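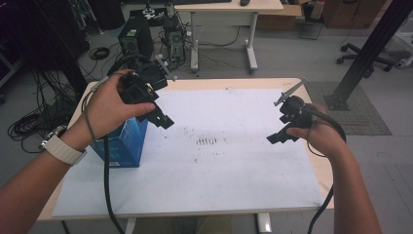 4. Setting up the watering timer

Right, this is the bit I got wrong twice on my own Wolow, so go slowly (I did mine on a Saturday with the radio on, and it still took all morning!).

1. Turn the outside tap off and screw the timer on by hand. No spanner, please, the collar cracks.
2. Put the batteries in and wait for the screen to show 60. It's in seconds, and it's just the start-up check counting down.
3. Hold SET until the clock blinks, then put in the time.
4. Press SET again for the gap between waterings. I use 49 hours, so the beds get a drink every other day and an hour later each time, which my tomatoes seem to like.
5. Push the hose on, open the tap and look for drips.

Note: the longest gap it'll take is 168 hours, a full week. Go past that and it jumps back to one.

Caution: bring it indoors before the first frost. I left mine out one winter and the valve split right down the side – a new one had to come from Kulomville.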